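首页 教程 仿真 开放日 机械臂入门 下载 关于

在开放日上带观众玩一次仿真抓字母方块:从布置到收摊的完整做法
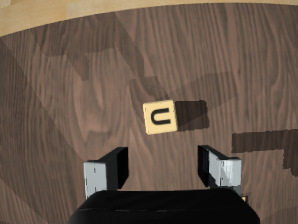
仿真画面:字母方块“U”和张开的夹爪。

我们在 Drallness 做了好几届机器人开放日,今年第一次把“仿真抓方块”单独拎出来当一个展台,效果好得超出预期!排队的人从小学生到退休工程师都有,好多人玩完一轮又绕回队尾。活动结束后陆续有学校和创客空间来问怎么搭,我索性把整个流程写成一篇教程,从选题、装机、讲解词一直写到最后收线。

这个演示叫 Gultora,规则一句话就能讲完:屏幕里有一张木头桌子,桌上有一个带字母的小方块,观众用手柄控制机械臂,把方块夹起来,放到指定的位置。没有时间压力,也没有排行榜(排行榜我们试过,后面会说为什么撤掉了)。

读这篇教程之前,你最好已经能在自己的电脑上跑起任意一种机械臂仿真,会改配置文件,知道怎么接游戏手柄。别的都可以边做边学。

一、先想清楚想让观众带走什么

我知道大家都想直接看接线和参数,先忍一忍。开放日的展台和实验室里的演示差别很大,在实验室里你有一下午,在展台上一位观众大概只给你一首歌的时间。这段时间里能讲清楚一件事就很好了。

我们选的那件事是:夹东西这个动作,人做起来完全不用想,换成机器就得一步一步地想。

为什么用字母方块呢?它有个特别可爱的优点,字母有方向。一个纯色方块转了几度,观众往往看不出来;上面印着一个粗粗的“U”,稍微歪一点就一目了然。讲“对齐”“朝向”“旋转”这些词的时候,手指往屏幕上一点,连五岁的小朋友都明白。而且小朋友会自己开始念字母,会问有没有自己名字里的那个,气氛一下子就热起来了。

“U”又是我特别推荐的入门字母。它左右对称,上下不对称,开口朝哪边一看就知道。“O”就不行,转来转去都差不多。“N”和“Z”互相转九十度会混,适合留给玩得熟的人当彩蛋。“M”和“W”也是一样的道理,放在一起可以出一道很好玩的题。

二、需要准备的东西

下面是我们每个展位的配置,一共摆了 3 个展位,互相独立,坏了一个另外的照样开。

电脑一台。有独立显卡最好,影子渲染得顺滑,观感差很多。老笔记本也能跑,把阴影质量往下调一档就行。

显示器 2 台。一台朝观众,只放仿真画面;一台朝讲解员,放控制面板和重置按钮。千万别省第二台。我们头一年只用一台,每次重置都要当着观众的面把窗口切来切去,讲到一半的话全断了。

手柄,有线的。无线手柄在展馆里很容易互相干扰,电池也总在最热闹的时候没电。线长一点,用胶带固定在桌沿,免得被拽下去。

一个真的木头字母方块,大小能握在手心里就行。它的用处在第五节讲,先记得带上。

软件方面,我们用的是 Hanrahan 控制层加自己的场景文件。Hanrahan 负责把手柄的信号翻译成夹爪的移动,你要是有自己习惯的一套,换掉也完全没问题,下面的步骤都不依赖它的特殊功能。

另外请带上:插线板、擦屏幕的布、酒精湿巾(手柄要经常擦)、一卷美纹纸胶带、一支粗头记号笔、给讲解员喝的水。最后这一项写在这里是认真的,我第一天下午嗓子就哑了。

三、搭场景

1. 桌面

桌面用木纹贴图,颜色选深一点的,浅色方块放上去非常跳,坐在后排的人也看得清。纹理请挑有节疤、有深浅变化的那种。我们最早用过纯灰桌面,看起来很“干净”,结果观众移动夹爪的时候找不到参照物,不知道自己到底动了多少。换成木纹以后,大家会说“我现在到那个圆疤旁边了”,沟通起来省力多了。

纹理也别太花。试的时候退到离屏幕三步远的地方看,如果第一眼看到的是木纹,第二眼才看到方块,就该换一张。

2. 方块

方块用奶油色,字母用黑色,笔画要粗、拐角要圆。细笔画在投影仪上会糊掉。给方块的棱边做一点点圆角,再给顶面边缘加一圈稍深的细边,立体感马上就出来了。

初始朝向请设成稍微带一点角度。摆得端端正正的时候,观众把夹爪往下一放就夹住了,会觉得“就这?”。歪上几度,难度刚刚好:不转手腕也许能夹起来,转了手腕会夹得更漂亮。这一点点差别就够你讲好一会儿。

质量和摩擦系数值得花时间调。摩擦太小,方块会像肥皂一样从指间滑出去,小朋友会哭(真的有)。摩擦太大,怎么乱夹都能提起来,又没意思了。我的办法是找一位从来没玩过的同事来试,要是他前几把失败、后面能成功,这个值就可以定了。

3. 光和影子

影子是整个场景里最值得下功夫的部分!只看平面画面,人很难判断高度,影子是最好的线索。把主光源放在侧面,让方块在桌上投出一块清楚的黑影。观众把方块提起来的那一刻,影子会和方块分开,全场都会“哦——”一声,每次都灵。

机械臂自己的影子也保留着。有人会嫌它乱,我觉得留着更好,它能帮观众感觉到画面外面还有一整条手臂在动。只需要注意一件事:别让大片影子正好压在方块的起始位置上。我们有一版场景就犯了这个错误,方块顶面暗下去一大截,字母都难认了。把光源挪一挪就解决了。

4. 视角

给观众的主视角,我们选的是从夹爪后上方往下看,画面下方能看到夹爪的黑色机身和两根手指,前方就是桌面和方块。这种视角有点像坐在驾驶座上,上手极快。我们对比过固定在房间角落的全景视角,新手用全景视角时左右常常会搞反,用夹爪视角几乎没有这个问题。

代价是高度不好判断,所以影子才那么要紧。你也可以在讲解员那台显示器上开一个侧面视角,需要的时候转过去给观众看一眼。

5. 夹爪的初始状态

一律从张开开始,并且要张得够开,两根手指之间能看到一大片桌面。这样观众第一眼就明白,接下来要让方块进到这两根手指中间去。如果开场时夹爪是闭着的,很多人会直接拿它去推方块,推着推着就掉下桌了。

初始位置放在方块的后方,让方块差不多对着两指的空当。头一把不妨送得近一点,让观众尽快尝到成功的滋味,后面再慢慢挪远。

四、手柄映射和调速

左摇杆控制前后左右,右摇杆的上下控制升降,右摇杆的左右控制手腕旋转,扳机控制夹爪开合。肩键用来微调,按住以后所有动作都变慢。

速度是新手搭这类演示时最容易忽视的参数。做开发的人早就练出来了,自己觉得合适的速度,对观众来说往往太快。我的建议是先调到你觉得舒服的值,再砍掉一半,然后到了现场听观众的抱怨再往上加。今年有一个展位我忘了砍,第一位观众轻轻一推摇杆,夹爪就飞出了画面,场面相当壮观。

扳机要做成按多少合多少,别做成一按到底。能慢慢收拢手指的时候,人会自然而然地去观察两侧是不是同时碰到方块,这种观察正是我们想要的。

还有一个小细节:给桌面加一层保护高度,夹爪降到这个高度就不再往下走。没有这层保护,观众一紧张就会往桌子里扎,仿真里的接触力瞬间变得很大,方块会被弹得老远。好笑归好笑,弹多了队伍就走不动了。

五、一轮讲解怎么走

这是我们磨了很久的流程,顺序可以直接照搬,话请换成你自己的。

第一步,先把真的木头方块递给观众,请他闭上眼睛,从桌上拿起来。几乎人人都是一下就拿到了。再问他:刚才你的手张开了多大?从哪个方向过去的?什么时候开始合拢的?大部分人会愣住,然后笑起来。这个开场我太喜欢了,每讲一次都能看到不同的表情。

第二步,指着屏幕说,现在轮到机器来做同样的事,而你就是机器的脑子。把手柄交给他,先让他随便动动,什么目标都不给。一般推几下摇杆,方向感就有了。

第三步,请他把夹爪移到方块上方。这时提醒他看影子,让夹爪的影子和方块靠近。如果他自己发现了影子的用处,一定要夸一句!

第四步,转手腕。问他“U”的开口朝哪边,手指应该贴着字母的左右两侧,还是上下两侧?两种都可以,重要的是手指要和方块的侧面平行。很多观众会在这里第一次意识到角度的问题。

第五步,往下降,按住肩键慢慢来。降到手指的下半段包住方块就够了。

第六步,合拢。提醒他听声音(我们加了一个很轻的接触音效),听到以后再多按一点点。

第七步,提起来,看影子分开,全体鼓掌。放到目标位置的部分可做可不做,看后面队伍有多长。

讲解的时候忍住别去抢手柄。看着别人差一点点就夹到了,手会很痒,我懂的。可是观众自己夹起来的那一下,和你帮他夹起来的那一下,表情完全不一样。他要是连着失败,就用嘴提示;再失败,就悄悄按重置,把方块摆得更近一些。

六、给不同观众的变化玩法

年纪小的孩子:关掉手腕旋转,方块摆正。他们只需要管移动和夹取,个子不够高就准备一个踏脚凳。字母可以让他们自己挑,场景文件里换一张贴图就行,提前把整套字母都做好。

中学生:两个人一组,一个人看屏幕下指令,另一个人背对屏幕拿手柄。这个玩法吵得要命,也好玩得要命。下指令的人很快就会发现,“再过去一点”这种话根本没法执行,得说往哪边、走多少、什么时候停。讲编程的时候,这比任何幻灯片都管用。

大人:他们最爱问“为什么不全自动”。那就正好给他们看自动模式,让程序自己去夹,再把方块的朝向随机改掉,看程序在哪些角度上会犹豫。我们从来不藏失败的例子,失败的时候问题问得最好。

同行:打开控制面板,让他们自己改摩擦系数和光源。别讲太多,他们会自己聊起来的,你在旁边记笔记就行。今年影子方向的那个改动,就是一位来访的老师在现场提的。

七、录数据(可选,但很推荐)

每一轮操作都可以顺手存成轨迹文件,内容是夹爪的位置、朝向、开合程度和方块的位置。我们今年一共存下了 363 轮。存之前一定要问观众愿不愿意,不愿意就不存,文件里也不记录姓名和年龄。展台边上贴一张大字说明,讲清楚存了什么、没存什么,大家看完基本都很乐意。

单轮的步数上限设为 3,000 步,到了就自动停止并重置。没有上限的时候,有人会把手柄一放就走开了,留下一个长得离谱的空文件,回头清理起来很烦。

存下来的轨迹还能当场用。下午我们挑了几条回放给后面的观众看,请他们猜操作的人当时在想什么:这里停了一下,是在看影子吗?这里往回退,是发现角度不对了吗?大家猜得可起劲了。回放里看别人犹豫,再轮到自己上手时会从容很多。

文件命名请用展位编号加序号,从头到尾只用一种格式。我们有个展位中途换了讲解员,命名方式也跟着换了,后来整理的时候对着两套序号发了很久的呆。

八、现场布置

展位之间留出够一个人推婴儿车通过的距离。听起来和机器人没什么关系,可是开放日有一大半观众是全家一起来的。

屏幕背对窗户。Osberg 展厅的玻璃墙非常漂亮,到了下午三点,太阳正好照在我们的屏幕上,深色木纹桌面变成了一面镜子,观众只看得到自己的脸。我们临时用展板挡了一下才撑过去。去踩点的时候,请务必在和活动相同的时间段去。

排队的人也要有东西看。我们把朝观众的显示器架得高一些,后面的人能看见前面的人怎么操作。这样轮到他们的时候,规则已经不用再讲了,能省下大把时间。

地上用美纹纸贴一条线,标出操作的人站的位置。站得太近看不全画面,站得太远又够不到手柄。

关于排行榜,前面说过我们试了又撤了。有排行榜的时候,观众只问“最快是多少”,没有人再看影子,也没有人再问为什么夹歪了。撤掉以后速度慢下来了,聊天多起来了。如果你的场合偏竞赛性质,留着也无妨,看你想要哪种气氛。

九、常见故障

夹起来以后方块慢慢往下滑。先查夹持力,再查摩擦系数,最后看手指和方块侧面是不是没有平行。没有平行的时候,别急着调参数,请观众放下来重新对一次角度,这恰好是很好的讲解材料。

方块在指间抖个不停。多半是仿真步长太大,调小一档。电脑带不动的话,把阴影质量降下来,省出来的余量给物理计算。

手柄推到底没反应。先看线有没有松,再看系统是不是把它认成了另一个编号。重新插拔以后编号会变,配置里最好按设备名来匹配。

松手以后夹爪还在自己漂。摇杆的中心死区太小了,加大一些。用旧的手柄尤其明显,开馆之前把每一个都试一遍。

画面突然卡住。检查是不是系统在后台更新。前一天晚上把自动更新全部关掉,顺便把屏幕保护和休眠也关掉!我们有一次讲到最激动的地方,屏幕黑了。

字母上下颠倒。贴图方向的问题,旋转贴图就行,别去旋转方块,否则初始朝向又得重新调。

十、时间安排

上午开馆前两小时到场就够了。先把所有电脑通电,跑一遍默认场景,确认影子和声音正常;然后再去理线、贴胶带、摆凳子。次序别倒过来,万一有机器起不来,你还有时间修。

讲解员轮班,每人讲一个小时就换下来休息。讲解比想象中累,到后来语速会越来越快,自己还察觉不到。换班的时候让接班的人先在旁边听完整的一轮再上手。

午饭时间不用关展位,把自动模式打开,让程序在屏幕上自己一遍遍地夹,旁边立个牌子写明几点恢复体验。路过的人照样会停下来看,还会替它着急,特别有意思。

收摊的时候先备份轨迹文件,再关机。备份完请打开几个文件看一眼,确认里面有内容。手柄统一擦一遍,绕线时别绕太紧。木头方块记得收回来,它们特别容易跟着小朋友回家。

十一、下一版想改的地方

想加第二个方块,让观众把它们拼在一起。桌面上东西一多,夹爪下降时就得考虑会不会碰到旁边的,难度会上一个台阶。

想给手指加上接触提示,碰到方块时指尖微微变亮。现在只有声音,展馆一吵就听不见了。

还想做一份左手操作的映射。今年有几位左撇子观众玩得很别扭,当时改配置来不及,很过意不去。如果你先做出来了,欢迎把配置文件发给我们,我会放到下载页上一起分享。

场景文件和整套字母贴图都在下载页,解压以后先打开说明文档,里面写了各个参数对应哪一行。第一次运行请用默认的“U”方块,能顺利夹起来,再换别的字母。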